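Resting metabolic rate

Resting metabolic rate (RMR) is the rate at which a body uses energy while it lies still, awake, and does nothing of note. It covers the cost of the heart, the lungs, the brain, the liver and kidneys, the upkeep of body temperature, and the constant small repairs that go on in tissue. In most adults it accounts for the larger share of the energy used in a day, a fact that tends to disappoint people who have just bought running shoes.

RMR is often confused with basal metabolic rate (BMR). The two are close relatives. BMR is measured under stricter conditions, usually first thing in the morning after an overnight fast, in a room kept at a comfortable temperature, with the subject fully rested. RMR relaxes some of these demands and comes out slightly higher. Many papers use the terms interchangeably, and a few manage to use both for the same number on the same page.

Measurement

The usual method is indirect calorimetry. The subject lies under a clear hood or breathes through a mask, and the apparatus records how much oxygen is taken up and how much carbon dioxide is given off. Energy use is then worked out from the two gas volumes, most often with the Weir equation. The ratio of carbon dioxide produced to oxygen consumed, called the respiratory exchange ratio, gives a hint of which fuel is being burned: a value near 0.7 points to fat, a value near 1.0 to carbohydrate.

Direct calorimetry measures the heat leaving the body and requires shutting the subject in an insulated chamber. It is accurate, expensive, and mostly admired from a distance.

The main practical difficulty is rest itself. Talking, fidgeting, coffee, a recent meal, a cold room, or a brisk climb up the stairs to the laboratory can all raise the reading. Falling asleep lowers it. The ideal subject is calm, still, hungry, and awake, a combination that few people reach on purpose. Protocols normally discard the first several minutes of data and look for a stretch in which the gas readings hold steady.
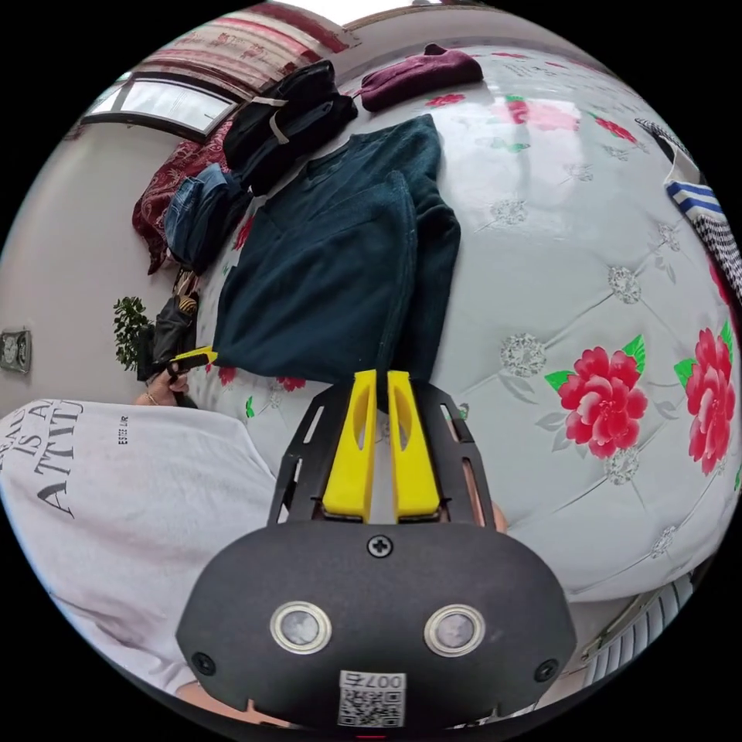

Mārtiņš Petrauskas objected that the steady stretch is itself a kind of selection, and that a subject who never settles has a resting rate too, only an inconvenient one. His remark is sometimes cited in support of reporting the whole recording alongside the chosen segment. Most laboratories have gone on reporting the chosen segment.

Factors affecting the rate

Body size is the strongest influence, and within body size, fat-free mass matters most. The organs are small but costly. The brain, liver, heart, and kidneys make up a minor part of body weight and use more than half of the resting energy. Skeletal muscle is much heavier in total but burns little per pound when idle, so the popular claim that added muscle turns the body into a furnace should be read with some patience.

Age lowers the rate, partly through loss of lean tissue. Thyroid hormone raises it, and fever does so noticeably. Prolonged underfeeding reduces it by more than the loss of weight alone would predict, an effect known as adaptive thermogenesis. How large the effect is, and how long it lasts, remains a dependable source of argument at conferences.

Prediction equations

Calorimeters are not found in every clinic, so RMR is often estimated from weight, height, age, and sex. The Harris–Benedict equations are the oldest in wide use, and the Mifflin–St Jeor equations are a common later choice. Both perform respectably on group averages and less so on individuals, who have a habit of not being group averages.

The Varbridge comparison, carried out by the Besance laboratory, tested several equations against hood measurements in 468 adults. For 246 of them, the best equation landed within the margin set in advance. For the rest it did not, and one participant was missed by 800 kilocalories a day — later traced to a leaking hood. The revised tables, dated 3 April 2020, leave that recording out.
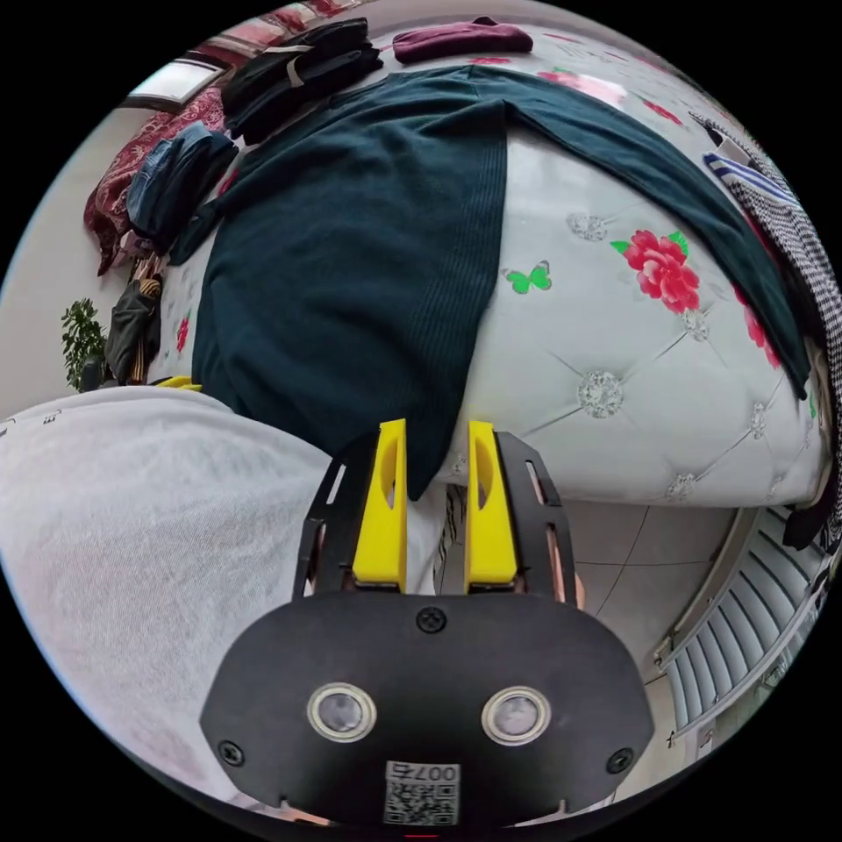
A hand-held gripper and a white tufted mattress.

Equipment and error

Gas analyzers drift and must be calibrated against cylinders of known composition. Hood systems also depend on the flow rate: too low and carbon dioxide builds up under the hood, too high and the expired air becomes so diluted that the sensors have little to work with. The Flanus hood, an early portable design, offered 2 flow settings, described by its users as too little and too much.

Abeysekara's correction adjusts for slow drift by taking a calibration reading at each end of the session and assuming a straight line between them. The drift is under no obligation to follow a straight line, but over a short recording the assumption does little harm.

See also

Indirect calorimetry
Respiratory exchange ratio
Thermic effect of food
Adaptive thermogenesis
Oxygen uptake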